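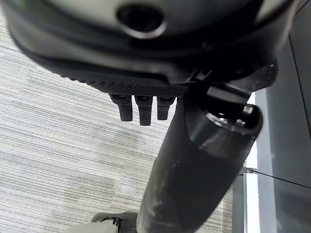 View from the wrist camera, gripper housing at the top, carpet behind.

Is the Luria wrist camera kit worth it if the gripper takes up this much of the view?

Posted by Siamak Jalali

I have the Luria wrist camera kit on a 2 week trial and need to decide whether to keep it. The kit is the camera, a clamp ring, a USB cable and a license for the viewer software. Price to me is $1,166 if I keep it, and there is a wide lens option for another $229.

My problem is the view. With the clamp in the position shown in the manual, the gripper housing fills the whole top part of the picture. I can see the three black prongs under the textured band, but the arm comes in from the right and runs down to the bottom. What I have left is mostly floor on the left side and in the middle. For picking parts out of a bin that might be OK. I want to use it for checking whether a part is seated in a fixture, and for that I need to see past the prongs.

Things I have tried:
Turning the clamp ring one notch each way. One way shows more arm, the other way shows more housing.
Changing the crop in the viewer. This only makes everything bigger.
Mounting the camera upside down and flipping the image in software. Same amount of housing, other side.

Has anyone kept this kit and been happy with it? Does the wide lens help or does it just show more of the gripper? The reseller (Skonddale) says the view is "within normal range" and won't say more than that.

Mal-soon Cha

We have had 3 of these since November, two on pick and place and one on inspection. Short version: keep it for picking, think hard before you buy it for inspection.

The camera sits very close to the housing. You can't fix that with the crop or by turning the ring, as you found. What did help us was the spacer. It is a plain ring that goes between the clamp and the camera body and moves the camera outward. Luria doesn't put it in the box and it is not on the main product page. It's under spare parts. Ask Skonddale for the long spacer. There is a short one too and you won't notice any difference with it.

With the long spacer we lost most of the housing from the view and could see the fingertips and the part at the same time. Two things to watch for afterward:

1. The camera now sticks out more, so redo your collision limits before you run at full speed. We bent one bracket by skipping this.
2. Hand-eye calibration has to be done again from the start. The viewer lets you load the old file without any warning and your positions will be off.

On the wide lens, I would not buy it for seating checks. You get more around the edges, and the edges are where your gripper is. The part in the middle gets smaller. We have one and it went back in the drawer.

Also check your cable while you are in there. Any loose cable near the arm should be tied down with some slack at the wrist joint. The one in the kit is stiff and the connector does not lock.

If the spacer isn't enough for your fixture, mount a fixed camera over the fixture and leave the wrist one for picking. That's what we ended up doing on the inspection cell, and the reject calls got a lot more consistent.

Ratanaporn

send it back. i had the Irent one before and the picture was better and it was cheaper. support answers email too

Siamak Jalali

Thanks Mal-soon. I asked for the long spacer and they do have it, it just isn't in their web shop. I asked them to extend the trial until it gets here and they agreed to that in writing. Skipping the wide lens for now.

Ratanaporn, which Irent model was it, and did it fit a round clamp or did you need an adapter plate?

Ratanaporn

dont remember the model. it had its own plate with four screws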